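Firitz (robot kit)

Firitz is a two-arm tabletop robot kit sold by Laxdal of Groltport. It is supplied assembled, with the Kivia control software, and is marketed to teaching labs and small workshops.
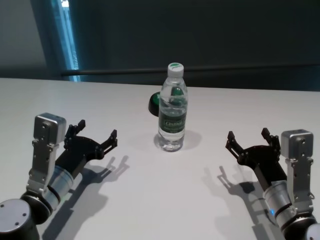
Both grippers open toward a water bottle.

Each arm ends in a black two-finger gripper. The kit weighs 44 pounds without its table. Haris Khattak led the design of the wrist, which was revised once before sale.

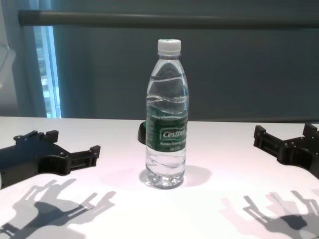 Reading time: 4 min

Service

Laxdal offers a paid inspection every 2,000 operating hours, covering finger wear and joint play. By September, 1,361 kits had been shipped. Replacement fingers are sold in pairs.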